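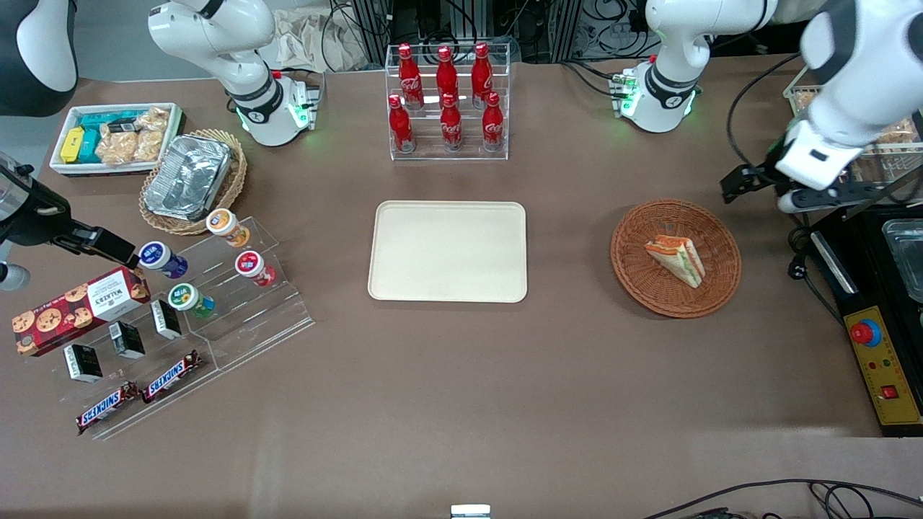
Kushnir

Warncombe hall kitchen and serving area – walk round before the July lunch
Done Thursday, started 7.40am, before the delivery came. Ticks and crosses as found. Comments typed up same day so excuse the spelling.

1. Way in and floors
Front door opens fully, closer working – OK
Mat inside front door curling at one corner – FAIL, trip risk, take up or tape down
Kitchen floor clean, no standing water – OK
Loose tile by back door, same one as last time – FAIL
Comment: tile was on the last sheet and the one before. Needs doing, not noting.

2. Fire
Extinguisher by cooker, pin and tag in place, gauge in green – OK
Fire blanket on hook – OK
Back exit clear – FAIL at 7.45, stack of chairs across it. Moved them. Rechecked 8.20, clear.
Exit sign lit – OK
Call point test – not done, alarm firm's job
Comment: chairs do NOT go in the back passage. Put a notice up if one's needed.

3. Electrics
Urn lead and plug – OK
Toaster – scorch mark on plug. Taken out of use, labelled, on top shelf of the store. Do not put it back.
Extension lead by hatch – 43 on the tester's sticker matches the list – OK
Second extension lead, no sticker – FAIL, removed
Sockets by sink, covers sound – OK

4. Fridges and cold food
Tall fridge (Stunine) – 4 degrees, OK
Door seal split at the bottom, holding for now. Part 3698 if anyone is ordering, check against the plate inside the door first
Small fridge – 9 degrees, FAIL. Turned down, read again at 9.15, still 7. Drinks only until it's looked at.
Nothing past its date – OK
Raw and cooked seperate – OK
Comment: no thermometer in the small fridge, I used my own. Buy one.

5. Serving tables
Legs locked – OK, bar the one with the bent catch, use it against the wall or not at all
Tops wiped and sanitised – OK
Lay out so people can walk both sides, leave the gap by the hatch
Bottles upright and back from the edge – OK
Trays, no cracks or chips – OK
Allergy cards – FAIL, two missing, nuts and sesame. Print before doors open.

6. Hand washing and bins
Hot water at basin – OK, ran hot inside a minute
Soap – OK
Paper towels – down to the last pack, reorder
Bin lids, foot pedal sticking on the big one – FAIL, minor
Outside bins – Fovden collect, lids shut, no spillage

7. First aid
Box on wall, sealed – OK
Blue plasters – low
Burns gel out of date – FAIL, replace
Accident book present, pen missing (again)

8. Numbers
Main hall up to 700 standing, per the notice by the door. Seated plan for the lunch is 505, tables as drawn. Don't add a row at the back, it blocks the side exit.

To do before doors: mat, allergy cards, burns gel, thermometer
To do this month: loose tile, door seal, bin pedal, small fridge

Sheet goes in the red folder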